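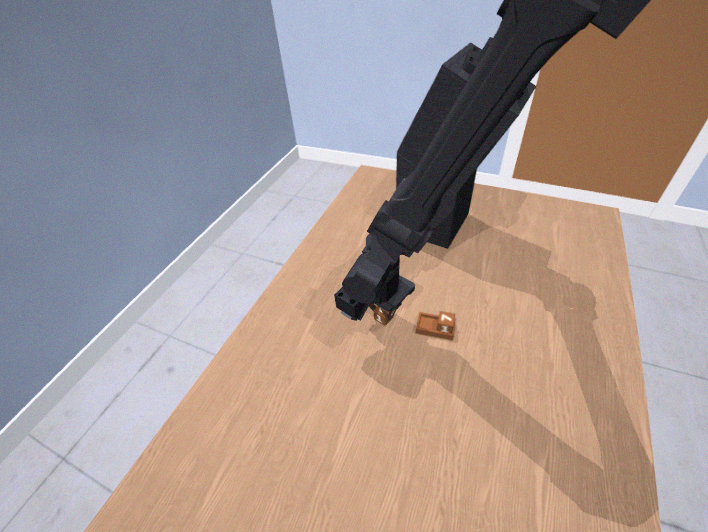 A long timber table, with a small tray and two brown cubes.

Sânziana Stoica learned to bake rye in a share house in Brisholm, and she still gets giddy about a good crust. "You tap the bottom and it sounds like a drum – I love that!" Her Wednesday class in Drerkbridge takes 19 people, all elbow-deep in dough by seven in the evening.

Her starter, named Mendoza, lives beside the kettle. "I feed it before I feed myself," she laughs. Favourite flavour? Caraway and honey, no contest. In June she's adding a fruit loaf, and she's already on her third test batch.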